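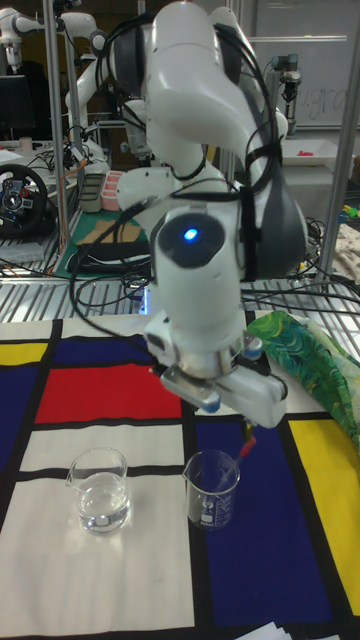
The best color lesson I ever had came from a rag rug. It was made in the 1970s by a weaver in the village of Lodstead, and it had no pattern to speak of, just leftover strips of red and navy laid down in whatever order they came out of the bag. Next to the navy, the red practically hummed. Block color does that. Take a tablecloth with heavy black lines and squares of red, yellow, dark blue and white, stand two clear glass beakers on it, and you have a still life that would keep a painting class busy until lunch. The white squares matter most, I think. They let the loud ones be loud.

Reading time: 3 minutes

I've been chasing printed table linen for 13 years now, and I love it more every year. Flea markets, church sales, the bottom drawers of other people's aunts (with permission!). My own pile is up to 43 cloths, and the one I reach for most is a Tunell, a grid print in mustard and black that has faded to something like toast along the folds.

Tunell was a small mill, and it printed by hand, one screen for each color. Syahrul Osman, who worked the long tables there as a young man, still has two of the frames in his garage. He let me lift one. It's heavier than it looks, and you have to set it down dead flat, pull the ink across in one go and lift it without a wobble. Then you move along and do it again, the whole length of the table, before anyone even thinks about the next color.

"Yellow first, always," he told me. "Black last. Black forgives you."

What he means is that the black lines cover the joins. If the blue lands a hair over into the red, a good thick line hides it, and the cloth goes out looking crisp. Once you know this you start turning back hems and hunting for slips, and when you find one it's a thrill -- a tiny sliver of green where yellow and blue met by mistake. I have a cloth with a whole corner like that and I wouldn't swap it for a perfect one.

The printer everyone asks about is Cieślak, whose big checks were made in a single run of 1,000 and hardly ever turn up. I've handled one. The cotton is thick, almost like canvas, and the red has stayed a real tomato red. Florencio Alcaraz, who repairs old textiles, puts that down to decades in a dark cupboard. He washes his own cloths in cool water, dries them flat in the shade, and irons them from the back. He also eats off them, spaghetti included, and so do I.

If you want to start, start with napkins. They're cheap, they fit in a drawer, and a mixed set looks wonderful together as long as one color runs through all of it.

Last updated: February

Comments

marnie_k
My mother had the mustard Tunell! It went to my brother and he keeps it on a workbench. I may have to stage a rescue.

Old Thread
Cool water is right, but test the red on a damp white cloth first. I learned that with a whole load of pillowcases.

P. in Undance
More on the napkins please. Do you iron yours folded or open?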